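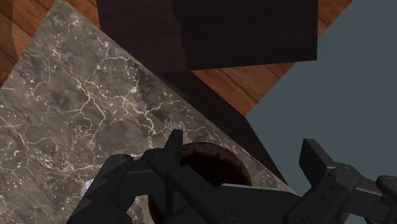
16 October 2025

Back on the sourdough starters this morning, and I'm so pleased with how the Bustcombe rye is coming along! Jar 3 went from 906 to 1194 ml overnight (the Nel flour, same as in August), and it smells lovely, a bit like apples and yogurt. The Zillico jar is still sulking, poor thing, so I gave it a warmer shelf and an extra spoonful of rye. Will feed them all again at 3 and bake a small loaf tomorrow if the rye holds up. We need more jar lids.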